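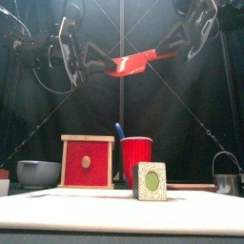

1 min read · 2 replies

**Handing a part between two arms: which gripper opens first?**

Student project, two arms, Vekine controller. At handover both grippers command 900 and the left one faults. Is a fixed delay enough?

**ghasemi_lab**

No. Gate the release on grip current at the receiving side. 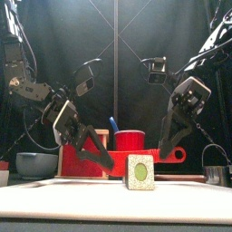
Log both channels, then set the threshold. Ours is 123.

**Rokeya Amarasinghe**

Try a 2 s delay. Worked for our club.

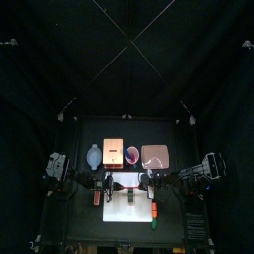
*Overhead view, both arms at the board*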